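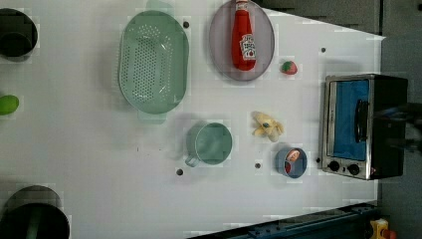
Unit 5: Drainage and adoption on new housing sites

These notes go with the February session and should be read alongside the Skokevard layout drawing. They cover foul and surface water sewers laid by a developer, and how those sewers pass to the sewerage company. Roads are dealt with in a separate unit and are only mentioned where the two overlap.

1. Foul and surface water

Foul water is what comes from sinks, toilets, baths and washing machines. Surface water is rain that runs off roofs, drives and roads. On a new site the two are kept in separate pipes all the way to the point where they leave the site. Older streets often have a combined sewer that takes both, and a new estate may have to connect to one of these. In that case the two new systems still stay separate inside the site boundary, and only join at the last manhole.

The most common fault on small sites is a wrong connection: a washing machine plumbed into the surface water drain, or a roof gully into the foul. The first puts dirty water into a stream or pond. The second overloads the foul sewer in heavy rain. Both are cheap to avoid at the time and expensive to dig up later.

2. Drains, laterals and sewers

A drain serves one property and lies inside its boundary. Once the pipe crosses the boundary it is usually called a lateral drain. A sewer serves more than one property. The names matter for deciding who looks after the pipe. As a general guide in England and Wales, the owner looks after the drain, and the company looks after the lateral and the sewer once they are adopted.

Until adoption, everything on the site belongs to the developer, including any blockages. Residents who have already moved in are often surprised by this. Site staff should know which plots are affected and whom the residents should ring.

3. The agreement

Adoption is normally arranged under section 104 of the Water Industry Act 1991. The developer and the company sign an agreement before the sewers are built. The developer promises to build to an agreed standard and the company promises to take them over when they are finished and in good order. A bond is usually put in place, so that there is money to complete the work if the developer fails.

The submission for a site of ordinary size contains:

A location plan
A drainage layout showing pipe sizes, gradients and flow direction
Long sections of each run
Manhole schedule
Calculations for the surface water system
Construction details

Leave time for comments to come back. The Skokevard layout went through two rounds, mostly over the manhole at the junction with Pennington Lane, which had been drawn too close to a tree.

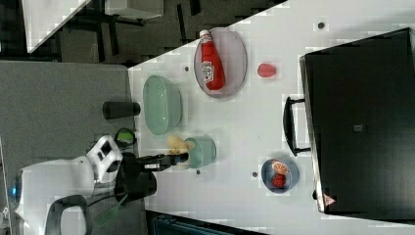

One site agent, who took this unit last year, wrote on the feedback sheet that the list above makes it look as if the paperwork stops once the agreement is signed, when in his case the bulk of it came afterwards. Every change on site, even moving a manhole by a metre, had to go on a revised drawing. That is a fair point. Keep a marked-up copy of the layout in the site office and update it the same day, while the trench is still open and the levels can be checked.

4. Laying the pipes

Work from the lowest point upwards. The outfall level is fixed by the existing sewer, and everything else follows from it. Check that level yourself before any pipe goes in the ground. Company records are often old, and a cover level may have changed when the road was resurfaced.

Bedding should be even along the whole length of the pipe, with a hollow scooped out for each socket so that the weight sits on the barrel. Backfill in layers. Do not let the excavator drop spoil straight on to the pipe.

On the Nurau site, run 11 was laid correctly and then damaged by a dumper crossing it with too little cover. The run had to be relaid from manhole to manhole. Mark crossing points — and put plates over them — before the heavy plant arrives.

5. Testing and inspection

Pipes are tested for leaks with air or water. An air test is quicker, but it is affected by changes in temperature, so a failed air test is often followed by a water test before anything is dug up. After backfilling, a camera survey is carried out along the full length of each sewer. The survey report should give the pipe reference, the direction of travel and the position of every junction and defect.

The report for Ziltari is used in the exercise. Look at reference 527, where the camera shows standing water over part of the invert. This is a dip in the pipe. A slight one may be accepted, a deeper one will not.
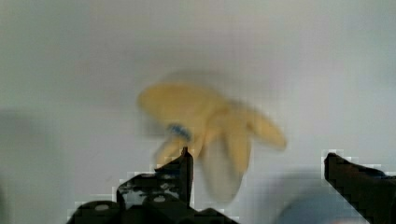 Manholes are inspected on foot, and entry to any chamber counts as confined space work. Nobody goes in without training, gas monitoring, a rescue plan and a person at the top. Even when you are only lifting a cover to look at the benching, you are handling surfaces that may carry sewage. Cover your hands. A yellow rubber glove like the one in the picture will keep the dirt off for light washing down, but it is no use for lifting covers, where you need a proper work glove that resists cuts and gives a firm grip. Wash before eating, and keep used gloves out of the mess room.

6. Maintenance period and handover

When the works have passed inspection the company issues a provisional certificate and the maintenance period begins. It is commonly a year. The developer stays responsible for repairs and must keep the sewers clean. Most of the trouble at this stage comes from other trades: mortar washed into gullies, covers buried under topsoil, and frames knocked out of level by delivery lorries.

At the end there is a final inspection. Any defects are listed, put right and looked at again. The company then adopts the sewers and the bond is released.

Exercise

Using drawing 2107, trace the surface water route from the highest plot to the outfall. Mark each length as drain, lateral or sewer. Note any manhole that would be hard to reach with a jetting lorry and suggest where it could be moved. Bring your marked copy to the next session, with the plot numbers written on it clearly.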